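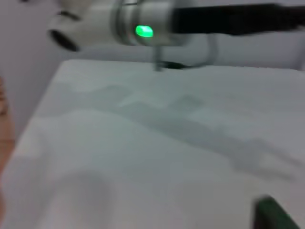 Features > Music > Scenes

Print this article | E-mail to a friend

THE LOUDEST QUIET BAND IN DREVUMPORT

Four months on and off with Skatus, who rehearse at a whisper and have finally made a record

Half past eleven at night, top floor of the old Mirani building, and Noreen Bajwa is tuning a guitar with her ear pressed against the body. No amp. The amp's right there. She just likes it better this way, says you hear the wood first and the note second.

Skatus are three people. Bajwa on guitar and most of the singing. Mohsin Dogar, bass, harmonium, whatever's lying about. Josphat Athumani on drums, though for the first year he played with his hands because the dentist downstairs worked late. You can hear that on the early tapes. Soft thuds, like somebody moving furniture in socks.

The album is called Trititcombe, after the town where Dogar grew up. Nine songs. Took them 28 days to record and then most of a year to stop fiddling with it. "We mixed the second song so many times I forgot how it went," Dogar says. "Had to look up my own bass line."

It's a slow record. Let's get that out of the way. If you want a chorus inside the first minute you'll be sat there a while. Opener "Ferry Bread" is six minutes of one chord and a brush on a snare, then Bajwa comes in singing so low you reach for the volume, and right when you've got it turned up the whole band lands on you. Mean trick. Works every time.

They didn't set out to sound like this. First gig, a bar near the harbor, they were a surf band. Matching shirts. Thirty people came, most of them stayed for the quiz after. Athumani still has his shirt and wears it to paint in.

What changed was Svenja Oltmanns. She runs the desk at a small studio across the river and had recorded choirs, mainly, and a lot of church organ. Bajwa met her at a yard sale, both of them after the same reverb tank. Oltmanns got it. Bajwa got her phone number and a standing offer to come and use it.

"They played me the surf songs and I asked them to do one at half speed," Oltmanns says. "Then half of that. Josphat looked ready to go home."

He wasn't, as it goes. He'd been bored stiff of playing fast. The half-half-speed version is on the album, "Shirt Song," track four, and it's the one everybody asks for now.

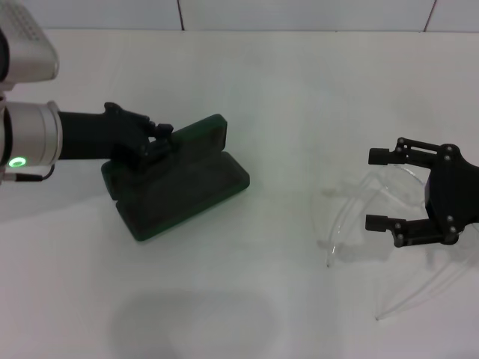

Oltmanns kept nearly everything from the first or second take. Buzz, stool creaks, a door. On "Low Water" somebody coughs just before the last verse and all three of them deny it. She put the microphones a long way back, further than the band wanted, and there was an argument about it that lasted through two dinners. Bajwa lost. She's glad now, sort of. "I'd still move one of them," she says.

Then there's the violin. Mayu Fujimoto plays on three tracks, she was only booked for one. Her part on "Cold Stairs" was meant to be written out properly but Dogar left the pages on a bus, so she made it up with her eyes shut while he hummed at her from teh doorway. Best thing on the record by a mile. She's joining them for the July dates and may or may not be in the band after that, depends who you ask. I asked her. She said "depends."

The first pressing was 473 copies. Odd number, yes. They paid for 500 and the rest came back warped, and Athumani has made a couple into bowls. All gone anyway, bar a box Bajwa is holding back for the shows. A second run is coming on plain black, cheaper sleeve, same nine songs.

I saw them play it through in the Mirani room before I left town. Folding chairs, a heater going, kettle on the floor next to the bass pedals. No set list. They did "Ferry Bread" and I knew precisely what was coming and still jumped. Afterwards Dogar wanted to run "Low Water" again becuase he'd rushed the middle. Bajwa said it was fine. They ran it again. He rushed it again.

New songs? Two, maybe three. One of them is fast, Athumani says, pretty pleased about it. Bajwa says it's medium.

Trititcombe is out now. Skatus tour in July with Mayu Fujimoto, doors at 8 p.m. most nights, and bring a cushion if you're at the Drevumport show.

Print this article | E-mail to a friend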